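Butter Dish

A butter dish is a lidded container for keeping butter on the table or the counter, and I've been writing this entry for our kitchenware pages on and off since July, so bear with me if it wanders. I own 18 of them (my sister thinks that's plenty).

Shapes

The kind most Americans grew up with is long and narrow, made to hold a single stick, with a flat tray underneath and a cover that lifts straight off. European ones tend to be wider and squarer, to suit the blocks sold there. Then there are the round ones with a domed lid, which look lovely and are a pain to fill! You end up squashing the butter in with a spoon.

The butter bell, or French crock, works differently. You pack soft butter into a cup fixed to the lid, turn it upside down, and lower it into a base with a little cold water in it. The water keeps air away from the butter. Change it every few days – I forget, and I always regret it.

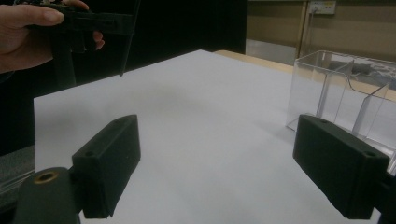
Materials

Glazed stoneware is my favorite for everyday use. It's heavy enough to stay put while you're scraping away with a knife, and it stays fairly cool on a warm morning. Pressed glass was the cheap choice for generations, and old pieces still turn up at yard sales, usually with a chipped lid. Silver plate ones often came with a glass liner so that salt in the butter wouldn't attack the metal. Check for the liner before you buy, as it's the first part to go missing.

Small potteries still make them by hand. My two best came from Kozma, where Delia Vasiliu throws the lids a touch too big on purpose and trims them to fit after firing the trays. Sisska makes a plainer one with a wooden knob, and I use that at breakfast.

Keeping butter out

Salted butter does fine in a covered dish for a day or two in a cool kitchen. Unsalted spoils sooner, so I keep mine in the fridge and take out what I need. Put out small amounts, and wash the dish before you refill it (topping up old butter with new is a bad habit, and I had it for years). In a hot spell, everything goes back in the fridge and we all put up with torn toast.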